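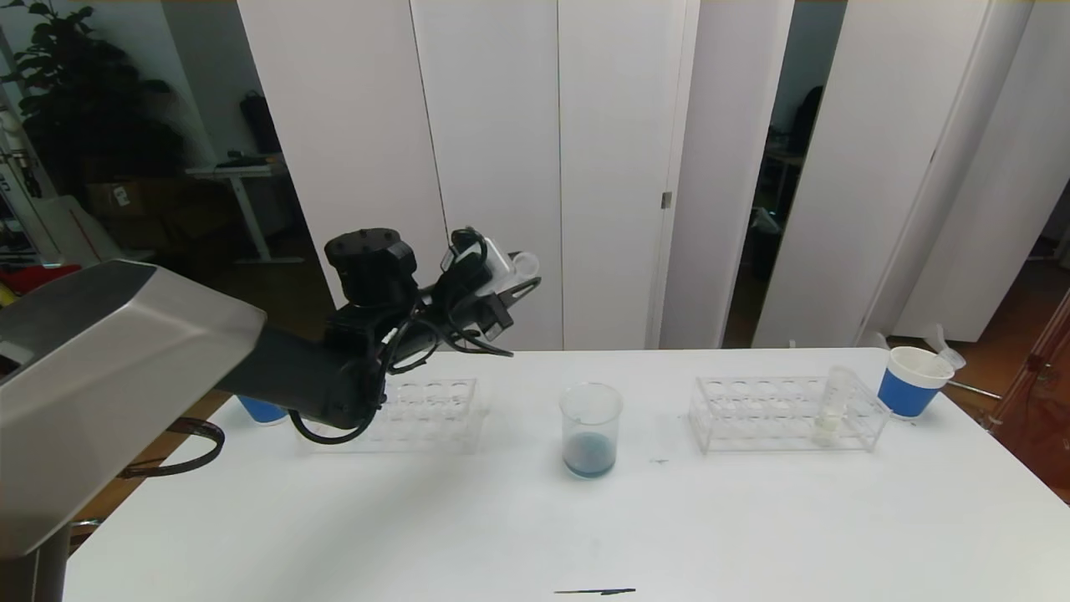
Moving the midweek Eucharist to the evening

Parish Talk > Worship and Services

Llinos Griffiths
Our rector wants to move the midweek Communion at St. Brannock's in Stesham from 10 in the morning to 7 at night, starting in March. The morning service gets around 13 people, nearly all retired. The idea is that people with jobs could come to the later one. Has anyone's church done this? Did the morning people follow?

cadi_ifans
We did it four years ago. Most of ours did not follow. Older people don't like driving after dark, and the bus out here stops at 6. We picked up a few new faces during Lent and then they drifted off by summer.

Eluned Powell
Our experience was better than Cadi's. We went to 7 p.m. with a said service, no hymns, out the door by 7:35. Two of the regulars stopped coming and we offered them home Communion, which they took. The evening group is younger and has held up through the winter.

I would keep it short. People coming from work have not eaten.

B. Cadwaladr
I don't see why it has to be a move at all. Keep the morning and add an evening one once a month. The 13 who come now have been faithful for years and they are being asked to give it up for people who may never show up.

Llinos Griffiths
I asked about that. The rector has 3 churches and says she can't do both. We have one retired priest who helps out, but he is already taking the early service at the other end of the benefice.

Eluned Powell
Branwen, I take the point about faithfulness, but the same argument would keep every service where it is forever. The people who can't come at 10 are members of the parish too.

B. Cadwaladr
They are, and they have a Sunday service. For some of the older ones the midweek is their main service, because Sunday is too crowded and too loud for them. I'd want somebody to ask them before it goes in the bulletin.

sioned_h
Could a lay minister lead Morning Prayer at 10 on the weeks there is no priest? We do that, with Communion from the reserved sacrament every other week. You need the bishop's permission for that part, so write early. Ours took 2 months to come through.

cadi_ifans
Seconding Sioned. And if it does move, sort out rides first -- a sign-up sheet at the back of church did nothing for us, phone calls worked.

Llinos Griffiths
Thanks, all. I hadn't thought of Morning Prayer. We have a licensed reader who might be willing. I'll bring it up with the rector after the 10 o'clock this week and ask her about writing to the bishop.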